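Can It Clear the Table Yet?

A gallery from my February of watching machines do chores

I run a small housewares shop in Mundham, and for years I've been telling anyone who'd listen that I'd hand over the tidying to a machine the minute one could be trusted with a plate. Not the selling, I like the selling! Just the endless picking up and putting back — every customer lifts something, turns it over to look at the price, and leaves it two shelves away from where it lives. My friend Áine Corrigan got tired of hearing about it and told me to go and find out how close we are. So I spent a good part of February doing that, mostly on Wednesday evenings after closing, with a pot of tea and far too many browser tabs.

The part that surprised me is how much of this work gets practiced in simulation first. So-ying Poon, who trained as a mechanical engineer and now helps me with the shop's books, explained it to me over lunch. You build the table and the dishes in software, you let the arms try and fail as often as they like, and the only thing you wear out is the computer. I asked her how many bowls a person could smash that way and she said as many as you can afford electricity for.

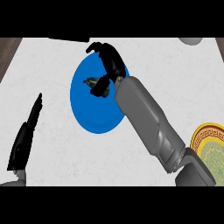 Grabbing things is still the bit that gets me. I don't think about it at all when I do it. I reach past one thing, get my thumb somewhere sensible, and up it comes. Ask a machine to do the same and somebody has to worry about where the thumb goes, how hard to squeeze, and whether the whole hand is going to drag the dish along with whatever was sitting on it. Chak-lun Pan, who used to stock shelves with me at Huerta, says he had new hires with the same problem, and he's only half kidding.

Then there's the matter of two hands. When I clear a display I use both without deciding to, one steadying and one lifting. I'd assumed that giving a machine a second arm would make everything twice as easy, but So-ying says it gives you a second thing to plan for, and a second thing to bump into the first. Fair enough. I've had helpers like that in the stockroom over the holidays.

I did try to put a number on my own problem. One week I kept a tally by the register of everything I had to put back where it belonged, and I got to 171 by closing on the last day. On a good run I can do 30 in the time it takes the kettle to boil in the back. A slow, careful arm that worked through the night wouldn't need to match me for speed. It could take its sweet time as long as nothing was chipped in the morning.

So, can they do it yet? For my shop, I'd say no — my shelves are crowded, my stock is breakable, and no two pieces are the same shape. For a kitchen table with a few things on it, I'm a lot more hopeful than I was in January. Chi-keung Ho has a bet going with me that I'll have something with fingers working behind the counter within 2 years. The stake is dinner, and the loser does the dishes by hand.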